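About Burnance

Most shops like ours tell you they love organizing. We don't much. We sort, label and repack household odds and ends for people in Cindale and Lullonach, and we have doubts about half the products sold for the job.

We began with one kitchen drawer and a bad label maker. The list now runs to 1,206 items, and 251 of them are things we would talk you out of buying.

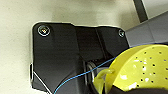 Screws, metal and a bit of yellow, up close.

Our prices are plain. A drawer is $70, and a second visit costs the same as the first. Frei, the bin system everyone asks us about, is fine if you already own it – we won't sell it to you. We tried it for 2 months and went back to shoeboxes.

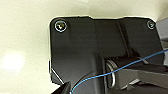

We also don't believe in throwing everything out. People who do that tend to call us again in April, looking for the thing they threw out.

Sorting by room has never made sense to us. Things get put down where hands are free, so a glossy blue funnel ends up beside a black smartphone, and no color-coded chart will stop it. We ask what you reach for on a Tuesday and start there. 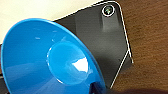
Small tools are the hardest part of any job. They have no obvious home, and the trays sold for them are usually too shallow. Something wide at the rim, like the blue funnel, wants a deep bin or a hook. Try a hook first – it's cheaper.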